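What the ice remembers at Mostine

Thirty-three years of melt at a crater lake, read from a hut with one stove

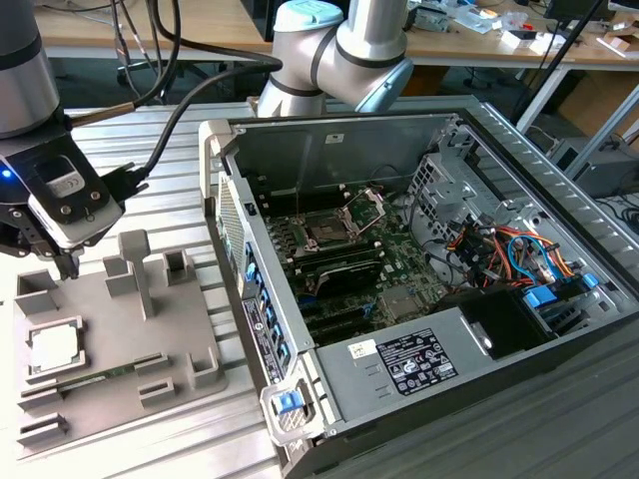 PLANETARY SCIENCE | FEATURE

Maarten Vermeulen keeps his ice cores in a trench behind the hut at Mostine, under a tarpaulin and a layer of snow. Each one is a metre long and labelled in pencil. He has been coming here every January to study how salty ice cracks, and he thinks the cracks have something to say about Mars.

The lake fills an old volcanic crater. In winter the water freezes from the edges inward, and the salt is squeezed towards the middle. When the surface splits, brine creeps up and leaves pale ridges, most of them no more than 30 centimetres high. Similar ridges appear in orbital pictures of Granström, a shallow basin in the Martian south.

Not everyone accepts the link. Wind can build ridges too, and the Granström ones run close to the prevailing direction. Vermeulen agrees that this is a problem. He points to 5 places where the ridges meet at right angles - hard to explain with wind alone.

His team will compare the two sites using Clumico, a mapping program that sorts ridges by width and spacing. The first maps cover nine square kilometres of the basin. The rest should be finished before the next trip to the lake.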